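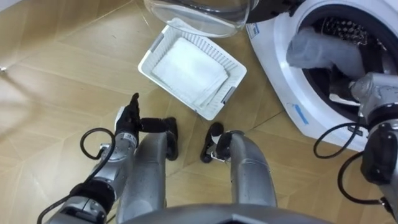

Tuesday, getting on for ten at night

Laundry day, and I have let it run into the evening again. I always tell myself I will start straight after breakfast and be finished by lunch, with the afternoon free for something nicer, and then there is the post to open and the bird feeder to fill, and before I know it the light is going and I am only just deciding what goes in with what.

Still, I do like the job once I am at it. I like the white basket especially, the plastic one with the slatted sides, which I bought at Trotine the first winter in this flat for 8 pounds and thought rather dear at the time. It has outlasted two proper wicker ones. The wicker ones were prettier, I will admit, but they snagged everything, and one of them went a funny colour underneath from standing on a damp floor. The plastic one gets a rinse in the shower every so often and comes up like new. With a white towel folded in it, square to the sides, it looks as if it belongs to a much tidier person than me, and I get a silly amount of pleasure out of that.

I have been thinking about towels today, what with having them all out. My mother folded hers in half longways and then in three, so that no edges showed on the shelf, and she would go back and do them again if anybody else had put them away. I swore I would never be so fussy and of course I do exactly the same now, right down to smoothing the top one with the flat of my hand. The white ones are the nicest we have. They were part of a set from Curia, bath size and hand size, and I have been careful with them, keeping them well away from anything with a dye in it. The greys can look after themselves. There is always some grey cloth or other clinging inside the drum when I think I have emptied it, pressed up against all those little bumps, and more than once I have shut the door on one and given it a second wash it didn't need.

The strip of blue tape is still on the front of the machine, down below the door. I keep meaning to peel it off, and then I think it might take the shine with it or leave a sticky patch that collects fluff, and so it stays. It has been there so long I should probably miss it.

I leave the door hanging open between loads these days. I never used to, and the old machine smelled like a pond by the end, poor thing. A neighbour at the last place told me to leave it wide open and wipe round the rubber with an old flannel, and it was the best bit of household advice I have ever been given, though it does mean I catch my hip on the glass when I am hurrying through. I have a bruise there now in the shape of a plum.

Whites at 60, as ever. I did try the lower setting for a month because the leaflet was so persuasive about it, but I couldn't make myself believe the towels were clean, and if you don't believe it you may as well not have bothered. The Talen powder is nearly gone. I gave the box a shake this evening and it was mostly air, so that has gone on the list, along with pegs, and more milk, and a card for Saturday. I paid 13 pounds for the big box last time and it has lasted since before the clocks changed, so I can't complain.

Supper was soup, the leek one, eaten standing up because I was listening out for the spin to finish. It makes a great fuss in the last few minutes and then goes so quiet that I always wonder whether something has broken. I read a few pages of my library book while I waited, but I couldn't tell you a thing that happened in them, so I shall have to go back to where the sister gets on the ferry.

Tomorrow the sheets, if it is dry. I should like to get them on the line for once and not draped over every door in the place, with the whole flat as steamy as a greenhouse. The forecast says bright until two o'clock. I will strip the bed as soon as I am out of it, before I have the chance to sit down with a cup of tea and start talking myself round.

Must also ring about the bathroom shelf. If it is going to be longer than another week I would sooner know now, as the spare hand towels are living on the chair on the landing and I have nowhere to sit to put my shoes on.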